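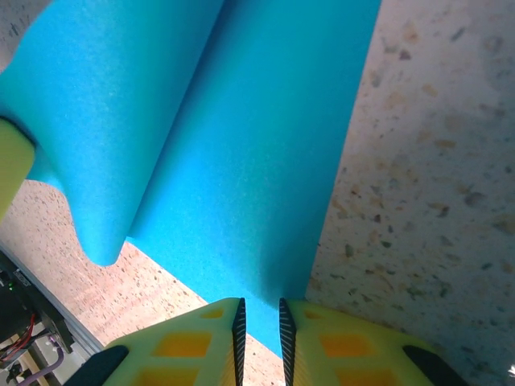 Course Handouts / Soft Materials

Handout 4: Working with Sheet Foam and Foam Blocks

Read this before the Friday session. You will need a steel ruler, a snap-off knife with a new blade, a soft pencil and a cutting mat. The foam comes from the supply cupboard in the Volville studio. Sign for what you take.

1. Sheet and block

Foam is sold as sheet or as block. Sheet is wide and thin, and it bends easily. Block is thick enough to stand up and keeps its shape when handled. Most of the exercises in this course use the two together: a sheet for the skin or wrapping, a block for the core.

The blue foam in the photos is sheet. One side of it rolls back on itself into a rounded lip, while the rest lies as a wider panel with a straight cut edge. The yellow foam is block with rounded corners.

2. How a sheet bends

When you bend a foam sheet, the outer face stretches and the inner face is squeezed. A thin sheet takes this without trouble. A thick sheet resists, and the bend comes out as a wide curve. If you want a sharp line you have to score the inner face or cut a V-groove and glue it closed.

You can read a bend from its shadow. A gentle curve shades gradually. A tight fold shows a dark line along the inside, as on the rolled part of the blue sheet in the first photo. Look for this line when you check your own work, and mark where it starts and stops.

Do not leave a sheet rolled or folded in your locker between sessions. Foam kept under load takes a set, and the curve will still be in it when you come back. Store it flat with nothing on top.
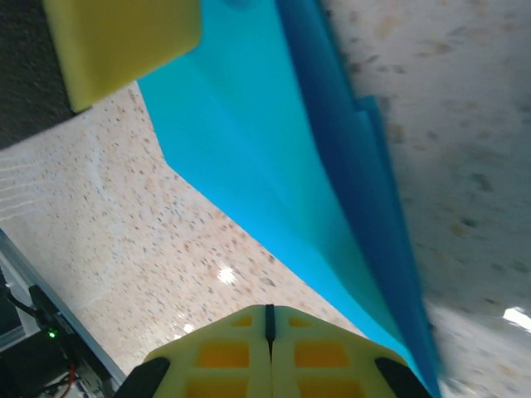 Fig. 2. Blue sheet with a soft crease along its length; yellow block at upper left.

3. Measuring and cutting

Measure on a flat, clean surface. Smooth the sheet with your palm but do not pull it. A stretched sheet gives a short piece once it relaxes. For the practice strip, mark 300 mm by 88 mm.

Cut in several light passes with the blade held low. Pressing hard drags the foam ahead of the knife and leaves a wavy edge. Always cut on the mat, never directly on the tabletop.

Corners and notches are cut from both directions toward the inside point. Stop at the point. An overcut there will open into a tear when the piece is bent.

4. Fitting a sheet to a block

Lay the sheet down first and place the block on it at the angle you want. Trace lightly around the block, then lift it off and add the thickness of the sheet to each side that will be wrapped. Rounded corners need relief cuts. Try the fit dry before you open any glue.

To hand in

One practice strip, one wrapped block, and half a page of notes on how your sheet behaved at the fold. Label everything with your bench number and leave it on the shelf in Room 854.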